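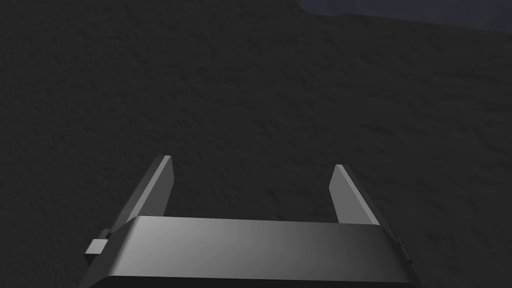 ## 4. Setting up the first chore (simulator, then bench)

Do section 3 first. If the arm hasn't homed, stop and go back.

Applies to the Trirkex two-finger hand, software 7 and up. Older Cleltby hands – see the back pages, different numbers.

**What it can do so far.** Pick up one thing, put it down somewhere else. Wiping a flat top, mostly. Sorting dry parts into trays, fine if the parts don't roll. Folding, no. Washing up, no, please don't try. Anyone promising the Barnstead shop a robot that tidies a bench by itself is ahead of where we are.

### 4.1 In the simulator

1. Start Lu. Wait for the green bar.
2. Load scene 101. Plain surface, no objects.
3. Open the fingers all the way. Check the gap in the wrist view, both fingers should show.
4. Lower the hand in small steps. Stop well before contact.
5. Close, open, close. Same speed both ways? Carry on. If not, redo 3.4.
6. Load the block file and run the pick routine 13 times. Write down the misses, all of them, including the ones that "nearly" went.
7. Save the log before you close the window. It does not save itself.

> **Note:** Rough dark surfaces are hard going for the depth reading. If the height jumps about, turn the scene light up one notch and start agian from step 3.

> **Note:** A good score in Lu means the path is sane. Tells you very little about a damp cloth or a greasy spanner.

### 4.2 On the bench

1. Clear the bench. Cups, phones, the lot.
2. Stop button within reach of your left hand. Test it. Test it again.
3. Speed to slow. Leave it there for the whole first day.
4. Put one dry, solid item in the marked square. Nothing soft yet.
5. Run the pick routine once, hand on the button.
6. Item dropped – lower the lift height, try again. Item squashed – less grip, and check you loaded the right file.
7. Only then try a second item.

**CAUTION:** Fingers don't know yours from a block. Keep hands out of the gap while the power is on, even when the arm looks parked.

**CAUTION:** No glass, no blades, no hot pans. No liquids above the bench.

### 4.3 If it stops

- Code 652: lost the surface. Raise the hand, re-run the height check.
- No code, arm just sat there: stop button is probly still pressed in.
- Closes on nothing and carries on regardless: grip check is switched off. Settings, Hand, tick the box.
- Anything else: power off, count to 13, power on, home again.

Times per item are slow. A person clears the same tray quicker, and will for a while yet. Leave it on the dull repeat jobs and keep someone in the room.

Next: section 5, trays and bins.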